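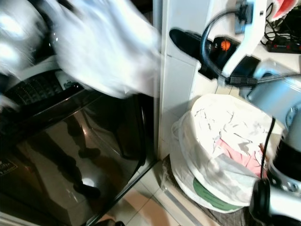
A white cloth in motion by a black-fronted washing machine.

4. Setting up a bill watch

A bill watch tells Tallurer which bills to follow through the Saarela Assembly and who in your office should hear about them. You need an editor account. If the Watches tab is greyed out, ask your office administrator to change your role under Accounts.

4.1 Creating the watch

1. Open Tallurer and select Watches, then New watch.
2. Type a name of up to 27 characters. The name appears in the subject line of every alert, so keep it plain ("Housing", "Prisons and courts").
3. Choose the session. The current session is selected by default. Earlier sessions can be searched but do not produce alerts.
4. Add bills by number or by keyword. To add by number, type the number without the prefix — 307, for instance, and not AB 307.
5. Press Check. The bills found are listed with their present stage.
6. Untick any you do not want and press Save.

Note: Keyword searches look at the long title and the explanatory notes. They do not look at amendments unless Include amendments is ticked. With amendments included, a broad word such as "detention" or "levy" can return several hundred results.

Caution: A watch holds no more than 600 bills. Once the limit is reached, new matches are dropped without an alert. Split the watch in two before it fills up.

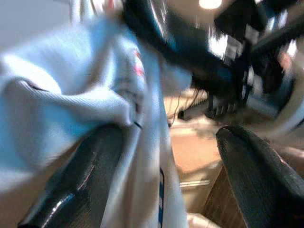
Photo: Lenni Vainio / Botano

4.2 Choosing alerts

1. In the saved watch, select Alerts.
2. Tick the stages you want to hear about: introduction, first reading, committee, report, final vote, assent.
3. Set the timing. Immediate sends one message per event. Daily sends a single message at 6.30 am covering the day before.
4. Enter the recipients. Separate addresses with a semicolon.
5. Press Send test. If the test has not arrived after ten minutes, check the junk folder, then see section 9.

Committee stage produces far more messages than the others. Members' offices usually leave it on Daily and keep Immediate for votes.

Note: The Assembly republishes its order paper when business is changed late. You may get two alerts for the same item — the one with the later time stamp is correct.

4.3 Importing an older list

Lists kept in Fundorska can be brought across in one go.

1. In Fundorska, export the list as CSV.
2. In Tallurer, select Watches, then Import, and choose the file.
3. Match the columns. Only Bill number and Session are required.
4. Press Import and leave the page open until the count stops.

A file of 1,845 rows takes around four minutes. Rows that cannot be matched are saved to a separate file called unmatched.csv, most often with a session entered as a year. Correct the session and import that file alone.

Caution: Importing the same list twice does not create duplicates, but it does overwrite any notes you have added to those bills.

4.4 At the end of a session

Bills that have not passed fall when the session closes in March. Tallurer marks them Lapsed and stops alerts. To follow a bill that has been reintroduced, open the lapsed entry and select Find successor.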